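Home | My Tickets | Knowledge Base | Log out

Ticket 293 – Photos upload to the product page but colors are wrong after saving
Shop: Gavwood Tableware. Opened by: Nayeli Barrera. Status: waiting for customer
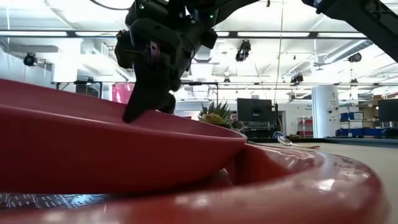
Red plate, tilted at the rim. Original file before upload.

Nayeli Barrera, Thursday 9:40
Hello, I have a problem with the pictures in our shop since the update in January. Before saving, the color in the preview is correct. After I press Save and open the page as a visitor, all reds become brown and dull. With white and gray dishes I do not see a difference. I tried two browsers and also my phone, the result is the same. The catalog has 157 products and 63 of them are in the red series, so I cannot correct them by hand.

Dernholm Support, 10:25
Thank you for the clear report. Please tell us which program exports the files and which color profile is selected there. Please also clear the shop cache once (Settings – Storage – Clear) and upload one file again under a new name.

Nayeli Barrera, 11:10
I cleared the cache and uploaded again with a new name. No change. The program is Garba, and in the export window the profile is "wide". I did not choose this, I think it was already so when I installed it.

Dernholm Support, 11:50
This helps us. The new version of the shop removes the profile from the file when it makes the smaller copies. A picture with the wide profile then looks less strong in the browser, and red suffers the most. Please export one picture with the profile "sRGB" and replace the old one.

Nayeli Barrera, 13:05
I made the test with 13 pictures. On the product page the red is now correct in all of them. In the category list it is still brown – but only for the small previews.

Dernholm Support, 13:30
The small previews are made only one time, when the product is created. Please go to Tools – Previews, mark the category and press Rebuild. Do not close the window while it is working.

Nayeli Barrera, 14:15
Rebuild is finished and the list is good now. One question remains: our second shop, Pradwood, uses the same picture folder. Must I rebuild there separately?

Dernholm Support, 14:40
Yes, each shop keeps its own previews. We leave the ticket open until you confirm for Pradwood.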